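Lakmont Trip Carbon Planner: six months in a small tour business

We run walking and cycling holidays, mostly by rail, and for the past two seasons our agents have been asking for a carbon figure on each itinerary. Until last winter I worked these out on a spreadsheet. It was slow, and when two of us did the same trip we rarely got the same answer. In January we took out a subscription to the Lakmont Trip Carbon Planner and have used it for every departure since. This is a review of the standard version, paid for by us at the normal rate.

What it does

You enter an itinerary leg by leg: transport, beds, meals, activities and luggage transfers. The planner gives a figure in kilograms per guest, split by category, and a one-page sheet that you can send to an agent or put on your website. It runs in a browser. There is no phone app, which I haven't missed, though our guides have asked for one.

Getting started

Setting up took a Monday and part of the next morning. Most of that went on the accommodation records. The planner has a default value for each class of hotel in each country, and you can leave it at that, but the defaults are high for the sort of family-run places we use. To replace them you need a year of energy bills from the owner and the number of guest nights sold. We wrote to all 92 of our places and had usable replies from 66, a better response than I expected. The rest are still on the default.

I would start on this part early. Small guesthouses don't keep their bills in one place, and several of ours sent photographs of paper ones, laundry contract included, which we had to type in ourselves.
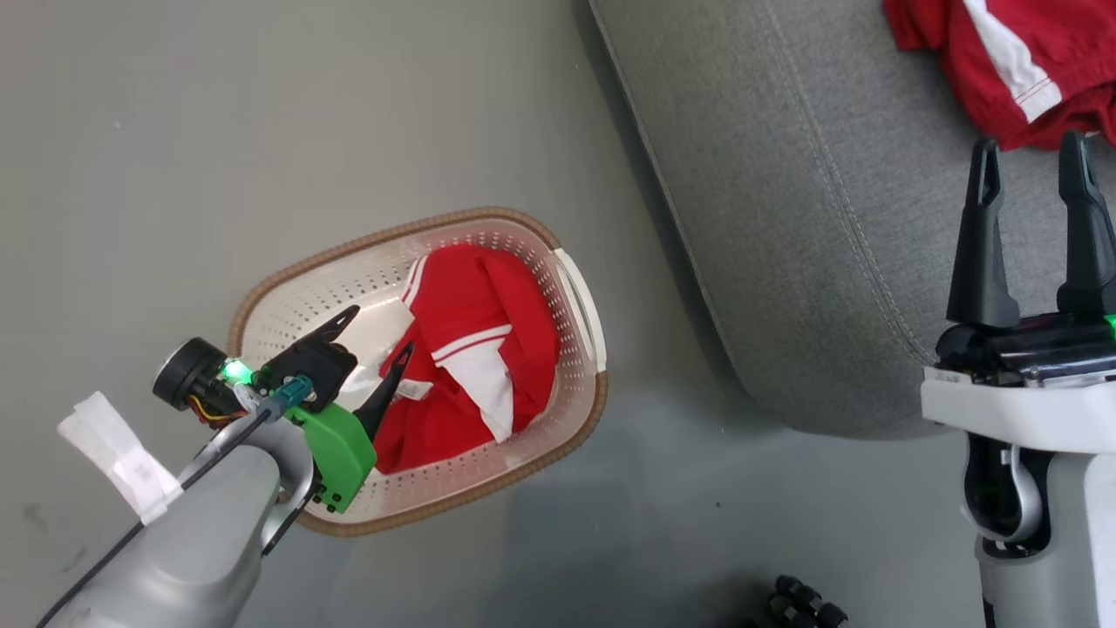 Does it count the laundry that a hotel sends out?

It counts it if you tick the outsourced services box on the accommodation record and enter a weight per guest night. Leave the box alone and the planner assumes the washing is done on site and is already in the energy bills. The box is on the second tab and is easy to miss. We missed it on the first batch and had to go back through them.

Transport

This is the strongest part. Rail legs are worked out by country and by type of train, so a sleeper and a daytime express on the same line come out differently. Ferries are split between foot passengers and passengers with a car. Coaches can be set to the real number of seats sold, and that made a clear difference to our quieter spring weeks. A coach with a handful of people in it does not look good on paper, and it was useful to see by how much.

Flights are less flexible. You choose the route and the cabin, and the planner adds an allowance for the effects of flying at height. You can't turn the allowance off. I agree with including it, but one of our agents uses a method that leaves it out, and our figures look worse next to theirs. A line on the sheet explaining the difference would help. At present we add our own note in the covering email.

Our week around Grudovby was the first trip we put through from start to finish. On the spreadsheet, the hotels had come out as the largest item after travel to the start. In the planner it was the luggage van, which was driving back empty every afternoon. We have now moved the bags to a carrier that already does that road. I would probably have got there in the end without the software, but I hadn't in the two seasons before.
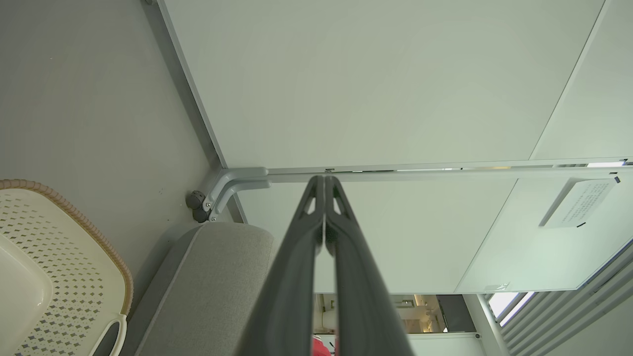 The Bai itinerary was harder work. It uses two small boats and a mountain bus, and none of them matched anything in the list. You can add a custom vehicle, but you need its fuel use per kilometre, and the boat owner thinks in litres per day. I did the conversion on paper. A simple calculator inside the custom vehicle form would save people a fair amount of time.

Reports

The guest sheet is clear and prints on a single side. You can add your own logo and choose the colours, but you can't change the wording. I would like to, as it uses the phrase "climate positive choice" beside the lowest figure in any comparison. A trip with a smaller footprint still has a footprint, and I don't want to tell guests otherwise. We now export the numbers and lay out the sheet ourselves.

Offsets are kept off the main figure and shown on a separate line, which I think is right.

Support

I have written to them 5 times. Four replies came by the next working day and answered the question. The other, about the wording above, was passed on and I have heard nothing since.

Compared with Dukard

We had a trial of Dukard before deciding. It is cheaper and quicker to learn, and if you only sell flights and hotels it may be all you need. It treats all rail travel in a country as the same, though, and it had no way of entering luggage transfers. For our trips those two gaps ruled it out.

Price and rating

The standard version allows three users and is billed yearly, with no monthly option. For a firm our size it costs nearly as much as our booking system, and I had to think about that. We will be renewing, mainly for the transport side. I would give it 4 out of 5, with the mark lost for the fixed wording and the hidden laundry box.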